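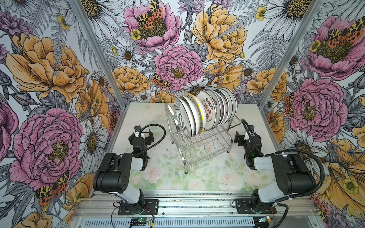 **Circombe opens second round of its household chores programme**

*Washing-up comes first as the institute asks what two-armed machines can be trusted with at home*

Allurberg, July 2023 - The Circombe Institute for Domestic Technology today announced the second round of its Everyday Tasks programme, which tests whether robot arms can carry out ordinary household and shop-floor jobs to a standard that people would accept in their own kitchens and stockrooms.

The new round will run for 16 weeks and covers three areas of work: handling crockery at the dish rack, folding and sorting linen, and refilling shelves in small shops. Crockery was chosen to start the round at the request of the programme's partners, who ranked it above every other kitchen job.

"The fair answer to the question of whether machines can do the chores is 'some of them, slowly, and with a person nearby'," said Colette Lecomte, Director of the Circombe Institute. "We would like to replace that answer with a better one, and we intend to publish the poor results alongside the good." 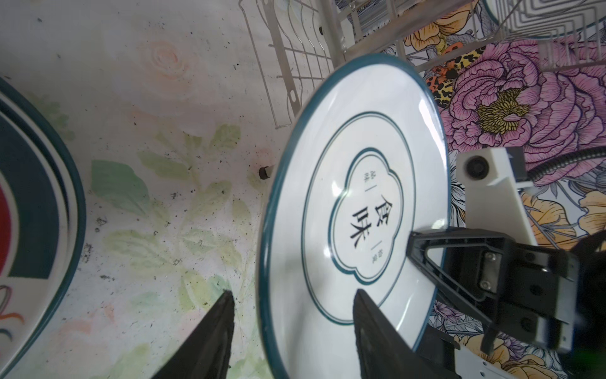
A glazed plate is a demanding object for a gripper. It is smooth and curved, it reflects light into the camera, and it has to be held firmly enough not to slip and gently enough not to chip. The institute therefore works with shop-bought crockery in mixed patterns and sizes. A method that succeeds only with plain white plates is of little use to a family or a café.

Each task is set out in the same way. Staff agree a starting layout and a finishing layout, and the arms are given 45 seconds for each item. A plate left leaning outside its slot is recorded as a failure, as is any contact that marks the glaze. A person doing the same job is timed under the same rules.

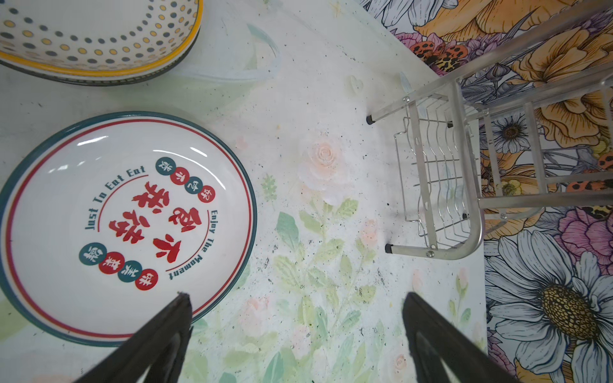 Picking up a plate that lies flat on the table remains among the hardest steps in the crockery tasks. The rim sits close to the surface and leaves little room for a finger beneath it. Filipa Louro, Head of Trials, said the team had stopped treating this as a minor detail.

"People tip a plate up by its edge without thinking about it," she said. "For a machine it is a separate skill, and it deserves its own test. Until it is reliable we will not be telling anyone that the washing-up is solved."

The shop-floor tasks will be carried out with Kangate, a regional chain of household goods shops, whose staff will help to set the layouts. Linen work will be led by Jasińska, the laundry services firm, at its Allurberg site. Both partners have agreed that results may be released in full, including those that are unfavourable to the equipment used.

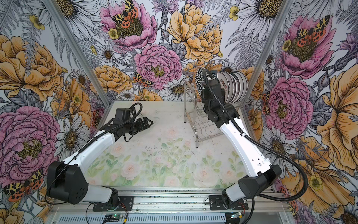

## Taking part

Care homes, cafés and independent shops may propose a task for the linen and shop-floor stages. Proposals should describe one job in plain terms, on no more than 2 pages, and must reach the institute by the end of September. Applicants need no technical background.

## About the Circombe Institute

The Circombe Institute for Domestic Technology is an independent research body based in Allurberg. It studies the use of machines in homes and small businesses - their safety, their cost and their usefulness to the people who live and work beside them.

Media enquiries: Press Office, Circombe Institute for Domestic Technology, Allurberg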